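De que é feita a louça? A história da cerâmica contada aos mais novos
Serviço Educativo do Museu Cindeck – Caderno 4

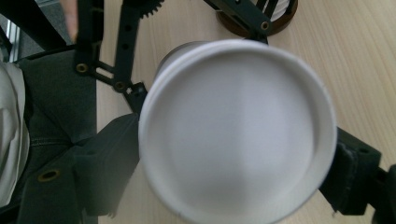

Quase todas as casas têm louça de cerâmica: pratos, tigelas, canecas, travessas. A palavra «cerâmica» vem do grego «keramos», que significa argila ou barro de oleiro. Designa os objetos que se moldam em barro e que depois se cozem a temperaturas muito altas.

O que é o barro?

O barro é uma terra muito fina, formada ao longo de milhares de anos. A chuva, o vento e o gelo vão desgastando certas rochas até as transformarem em grãos minúsculos. Quando se junta água a esses grãos, obtém-se uma pasta macia, que se pode apertar, esticar e enrolar. Diz-se que o barro é plástico, palavra que neste caso significa «que se deixa moldar».

Como se dá forma a uma peça?

O método mais antigo usa apenas as mãos. O oleiro faz rolinhos de barro, coloca-os uns sobre os outros e alisa as paredes com os dedos. Mais tarde surgiu a roda de oleiro, um prato giratório que permite fazer peças redondas e regulares. Nas fábricas utilizam-se também moldes de gesso. O gesso absorve a água da pasta líquida e a peça endurece junto às paredes do molde.

Para que serve o forno?

Antes de ir ao forno, a peça tem de secar devagar. Se ainda tiver água, esta transforma-se em vapor e pode fazê-la estalar. Com o calor, o barro muda para sempre – depois de cozido, já não volta a ser pasta, mesmo que fique mergulhado em água. A porcelana, feita com uma argila branca chamada caulino, coze a mais de 1200 graus.

E o brilho?

Muitas peças são cobertas com vidrado, uma camada fina que derrete no forno e se transforma numa espécie de vidro. O vidrado impede que os líquidos atravessem as paredes da peça e facilita a lavagem.

Palavras a conhecer

Oleiro: pessoa que trabalha o barro.
Caulino: argila branca usada na porcelana.
Vidrado: camada de vidro que cobre a cerâmica.

Na coleção do museu

O museu conserva 2369 peças de cerâmica, expostas na Sala Rovel e guardadas nas reservas. A oficina de barro, orientada por Liam Mac an tSaoi, recebe grupos escolares até 13 alunos. As inscrições para as sessões de fevereiro fazem-se na receção.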